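Towels, and what they say about the home robot

Readers of this blog have asked whether a machine can yet be trusted with ordinary chores. My usual reply has been to point to floors, where the answer is largely yes. Bathroom linen is a harder case, and I have now given it some attention.

A towel has no fixed shape. A gripper that handles a box in the Stirkley packing hall 100 times without fault must find a new hold each time it meets cloth. 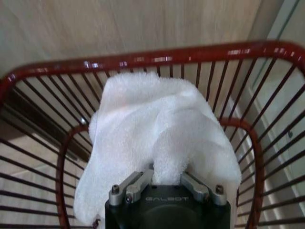 White towel held between the two fingers, over the wire basket.

Baskets are forgiving, and I would regard this part of the work as within reach. Floors ask for more, particularly in a small room with a toilet on one side and a curved shower enclosure on the other.

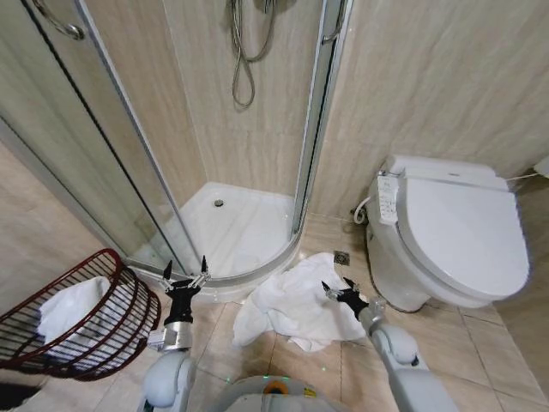 Towel on the tiles between shower and toilet.

I remain doubtful about folding. A colleague at Zenby timed a towel fold at 156 seconds on a trial bench last March, and a hotel in Pidthorpe would not accept that from a new member of staff.

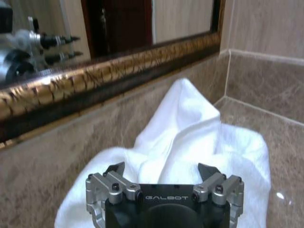

Crumpled towel on the marble counter, fingertips apart.

Mirrors deserve a mention. Reflections can mislead a vision system, and bathrooms are full of them - so are polished stone and glass.
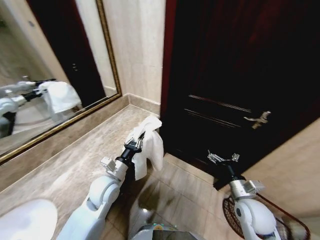

One corner gripped, the rest hanging over the counter edge.

My position is therefore unchanged from the spring. Fetching and dropping linen may be offered to households fairly soon, under supervision. Folding it and putting it on the correct shelf should wait. I shall return to the subject when I have looked at bed sheets.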